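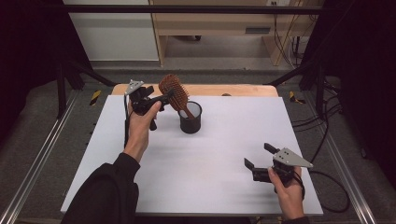 4 min read

My aunt left me her hair salon and her dog, and I only wanted the dog.

The salon was in Geletport, on the street that runs down to the ferry, between a bait shop and a place that sold lamps. I'd been there maybe twice since I was a kid. I drove up on a Saturday with the dog in the back seat (her name is Thibodeau, after a hockey player my aunt was in love with) and a box of garbage bags, and my plan was to have the whole place cleared out by supper and be home in Dralham before dark.

So I let myself in and the first thing was the smell. Setting lotion, coffee, that hot dusty smell off the old hood dryers. Thibodeau went straight to the third chair and lay down under it like she was clocking in.

I'd filled one bag, mostly magazines, when somebody knocked on the glass. It was a tiny woman in a green raincoat with a plastic bonnet tied under her chin.

"You're late," she said. "It's past 11."

I told her we were closed. I told her my aunt had died, which I'd got quite good at saying by then, and she looked at me with a lot of patience and said yes, dear, she'd been at the funeral, she'd brought the poppyseed roll. Then she walked past me, hung up the raincoat on what was obviously her hook and sat down in the third chair with her feet on either side of the dog.

"Ilona Virág," she said to the mirror. "Wash and set."

"I sell flooring," I said.

"Then you have strong hands."

I don't know why I didn't argue. I think I was tired, and she had already taken off the bonnet. Her hair was white and very fine and came down past her shoulders, a lot more of it than I'd expected, and it seemed wrong to send a person back out into the rain looking like that. I found a towel. I found the shampoo, a big jug of Temeck with a pump that stuck. I got water down the back of her collar and she yelped and then said it was fine, your aunt did that too, the first year.

"She did this for you every week?"

"Every Saturday for 20 years. Except when she had the pneumonia, and then I came and did hers."

After the wash I went looking for a brush. There were dozens in the drawers, round ones and plastic ones and one with half its teeth gone, and every time I held one up she shook her head. Finally she pointed at the shelf over the till. It was the wooden one, the one my aunt used on me when I was six and screaming about tangles, and I hadn't thought of it in my whole adult life. I knew the weight of it before I picked it up.

I brushed out her hair. It took a long time. She told me where to start (at the bottom, always at the bottom, did I want to make her bald?) and she told me about a man who used to bring my aunt smoked eels in newspaper, and how my aunt hated eels and ate them anyway for one entire winter. She told me there'd been a fight over a parking spot in February with the lamp people. She told me my aunt kept my school picture taped inside the cupboard with the perm rods, and I went and looked, and there I was with my awful fringe.

The set was a disaster. I'm not going to be modest about it. I put the rollers in facing every direction there is, and when she came out from under the dryer one side was up and the other side had sort of given in. I started apologizing. She turned her head left, then right, and took her glasses out of her purse and had a proper look.

"Well," she said, "it'll do for bingo."

She put the money on the counter, exact, in an envelope that already had my aunt's name on it. She'd crossed that out in pen and left the space under it blank. Then she asked me what I was called, and wrote it in.

"Mrs. Molnar comes at 2," she said, tying on the bonnet. "She's only a trim. But don't let her talk you into colour, she reacts."

"I'm driving home this afternoon."

"Of course you are," she said, and patted the dog.

I watched her go down the hill toward the ferry with her bonnet shining. I emptied the hair out of the brush, wiped it and stood there holding it for a bit. Then I took the magazines back out of the garbage bag, because Mrs. Molnar would need something to read, and went to see if I could fix the pump on that shampoo.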